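February 20, 2023

Bendano teaches arms to open cabinets from hand-held demos

I've been waiting for this one since October! The folks at Bendano finally put out results from their door-opening work, and I spent most of my weekend reading them (my coffee went cold twice).

The short version: people walk around with a gripper in hand, open and close little cabinets, and the recordings train a policy that later runs on a real arm. No arm is needed while you collect. The team gathered 2321 demonstrations this way, all on small tabletop cabinets, and nearly 8 in 10 attempts on a cabinet the policy had never met ended with the door fully open. Their older teleoperated set, which they call Emon, didn't come close - and it took a lot longer to record.

What I liked best is the part on clutter. They dressed the cabinets and the tables differently from one session to the next, with stickers and toys and whatever else was handy, and the policies trained on the messy sessions held up better than the ones trained on plain doors. I would've guessed that, but it's nice to see it tested over four cabinets and three handle styles.

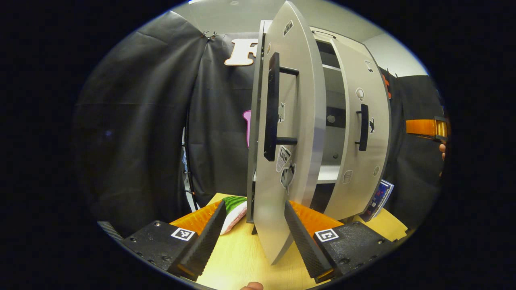

Hutapea wrote in to say the bit that matters is how the jaws come at the door once it's already ajar, and that pulling on the handle was the easy half in the Dastent trials too. Fair point, and the write-up only gives it a paragraph. The training code is supposed to go up next month, so I'll be poking at it then.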